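Diary of the Information Rights Officer, Jurkbridge
Entry for the second week of May

The morning was given to the draft response on the Publication Rights Bill, which is now at its second reading. The office was invited to comment on Part 2 only, and has kept to that. Part 2 would allow a court to dismiss at an early stage any claim for defamation that has been brought mainly to stop a person from speaking on a matter of public interest. The office supports the principle. It has asked for a clearer test, as the words "mainly to stop" appear in the clause without any guidance on how a judge is to weigh the motive of a claimant who may also have a fair complaint.

The limit on costs was discussed at length. As drafted, a defendant of small means would be asked to pay no more than 2,000 pounds before the early hearing takes place. Rosalinda Samonte, who holds the legal brief, considers the figure too high for a parish newsletter or a person writing under their own name, and I have recorded her view in the response. My own concern is with the period for lodging papers. A local writer who receives a solicitor's letter will often spend the first fortnight looking for advice, and the period in the Bill would by then be largely gone. We have proposed that it be doubled.

The response runs to eleven pages. The annex on earlier cases has been cut by half and reads better for it.

At noon the Chacko correspondence was reviewed. Chacko is a weekly sheet with a circulation of 4,000, printed in the town and given away at shops and the station. In the spring it carried two articles on the award of the car park contract to Irora, and it has since received three letters from that firm's representatives asking for both to be withdrawn. The editor asked whether this office could intervene. It cannot. The matter lies between private parties, and the reply says so plainly, while listing the places where free advice may be had. I added a paragraph confirming that the contract papers were released by the council under the usual rules and remain open to any member of the public who wishes to read them. It was thought proper that the editor should have that in writing. 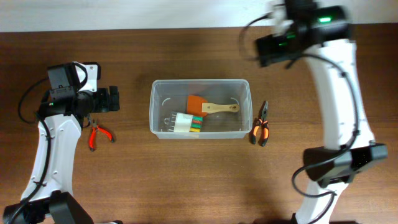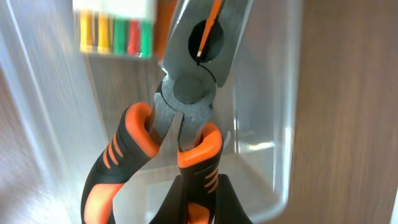 The afternoon meeting began at two and dealt with the council's own guidance on public speaking time. The present rule gives each resident three minutes and requires notice by noon on the day before. There has been a complaint that the chairman stopped a resident who had begun to name an officer. Having read the minute and heard the recording, I find that the chairman acted within the standing orders as written. The standing orders are, however, poorly written on this point. They forbid "personal remarks", and a resident who says that a named officer signed a particular letter has made a statement of fact about public business. I have advised that the wording be changed to cover abuse and threats, and that the naming of senior officers in connection with their duties be allowed.

There was some resistance. One member felt that junior staff would be exposed. The advice already excludes junior staff, and I undertook to set this out in the first paragraph, where it will be read, and to take it out of the footnote.

Zaveten House has been offered for the open evening on the Bill. The large room seats 100, and the small one would do if the weather is good and people stay away. I have asked for the large one. The notice must go out in plain language and must state that questions may be sent in beforehand without a name attached. Two residents wrote last year to say that they would not speak in front of their employer, and I regard that as a reasonable thing to plan for.

Matters carried forward: the signed copy of the response, to be sent by the evening post; a reply to the library about the display of election leaflets; the revised wording of the standing orders, for circulation to members; and the request from the school debating club for a speaker, to which I have still not given an answer. Rosalinda Samonte has offered to go if the date can be moved to after half term.

Left the office at twenty past six.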